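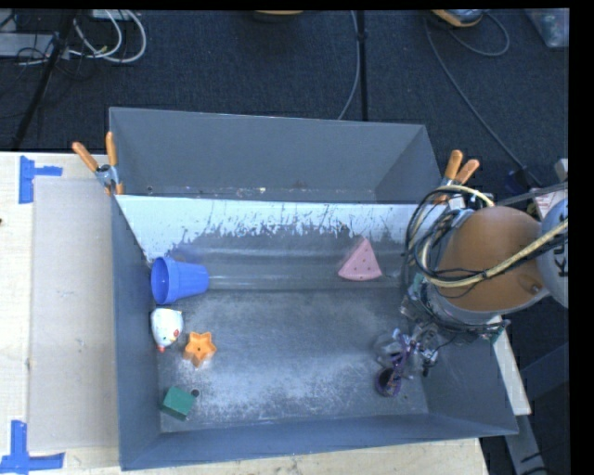
Scoring a cricket match at the kitchen table

Keeping score by hand is a good way to follow a match on the radio, and it needs very little kit. These tips are for a home scorer with a shared table and other people wanting their tea on it.

Getting the table ready

Clear more room than you think you need. An open scorebook takes up the width of two dinner plates, and you want your elbow supported on the side you write with.

Wipe the table and let it dry before the book comes out. Damp gets into the lower pages first and ink feathers on them for the rest of the season.

Put drinks on a chair or the worktop, never on the table. If tea does go on the page, blot with kitchen roll from the outside of the spill inwards. Don't rub. Put a clean sheet on either side of the wet page and a heavy book on top overnight.

Pens and pencils

Use an HB pencil for the bowling figures and a fine black pen for the batting. Bowling figures get corrected more often. Keep 3 pencils sharpened before the start, as there is no time to do it between balls.

Coloured pens are useful if you like to match each bowler to the runs scored off them. Stick to dark colours. Yellow and light green can't be read under a kitchen bulb.

A plastic rubber is better than the one on the end of the pencil, which smears. Brush the bits off with a dry pastry brush kept for the job.

The radio

Stand it on a folded tea towel to stop the buzz you get from a hard worktop. Keep it away from the microwave and the fridge motor. If the signal drifts when someone walks past, try the windowsill.

Online commentary runs behind the radio, sometimes by most of an over. Pick one and stay with it, or you will enter the same wicket twice.

Checking as you go

At the end of every over, add the batting and the extras and see that they match the bowling. Areeba Awan, who has scored from her kitchen in Grornine for years, checks at each wicket as well. She once finished an innings on 189 with the bowling one run short, and didn't find the missing leg bye until Tuesday.

Meals

If the table is needed at the interval, slide the whole book onto a large baking tray and lift it away flat. Pens can go in the same tray. A clothes peg on each side holds the page.

Storing old books

Keep them upright in a cupboard away from the cooker and the boiler. Write the season on the spine in pen. Loose sheets go in a plastic wallet inside the back cover.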